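Project report: The Drive Tray Bench
Unit: Hardware Maintenance, semester one
Group: Milagros Casado, Lambros Christodoulou, Eftychia Sotiropoulos
Supervisor: Polyxeni Vlachopoulos
Handed in: 2019-06-29

Why we picked this

I spent most of March crouched under a desk in the Billik lab trying to get a drive tray out of an old machine, and I swore a lot. So when Polyxeni asked for project ideas I put my hand up straight away! Our question was pretty simple - what makes a computer chassis easy or awful to work on, and could a first-year follow our instructions without ringing one of us?

Eftychia wanted to write about cooling instead, but she got outvoted (sorry, Eftychia) and ended up doing most of the writing on the connectors, which is easily the best bit of our guide.

The chassis and where it lives

We used a light grey chassis with blue plastic drive parts, and honest opinion, I love the blue. On this style of case the colour tells you where your hands are meant to go, and everything else is grey or green or black, so you don't have to hunt for the latch. The latch handle is a nice chunky thing too, big enough for cold fingers. Lambros has enormous hands and even he got on fine with it.

The bench is by the window. Great for light in the morning, not so great when the sun comes in low and you're trying to read tiny print on a board. We ended up fiddling with the blinds all semester. 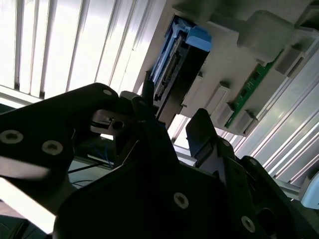 What we did

We wrote a guide for taking a drive tray out and putting it back, called it Greketti (Milagros named it, don't ask me), and tried it on our classmates. The first draft was 1700 words. Way too long! People read the first bit, got bored and started pulling on things. The final version is 297 words and fits on one sheet we could tape to the bench.

The main steps are:

Shut down and unplug at the wall.
Find the blue latch before touching anything else.
Open the latch all the way, then slide the tray straight out.
Keep sleeves and loose cables away from the circuit board.
When the tray goes back in, stop if it feels stiff and start again.

We ran 36 tryouts over the semester. Vasiliki Alexiou from the year below did the first one and found three mistakes in it, including a step where we'd told her to close a latch she hadn't opened yet. Oops.

Cables, cables, cables

My own section, and the one I could go on about forever. Everyone in the tryouts worried about the tray, but what bugged me was the wiring around it. Thin wires are the worst, they creep behind things and you only find them with your elbow. We bought a packet of Adholm ties and had good intentions, but I'd still give us a fail for the floor.

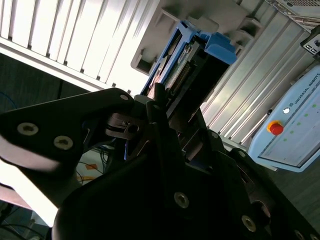 Fig. 2: The blue part up close, with thin wires and dark cables on the floor behind.

What I'd change

I'd start with the cables next time and do the guide second. I'd also like a proper label at both ends of every lead - Lambros reckons coloured tape would do the job and cost next to nothing. Milagros is keen to write a second sheet for the circuit board, and Polyxeni has said we can have the bench again next semester if we leave it neater than we found it.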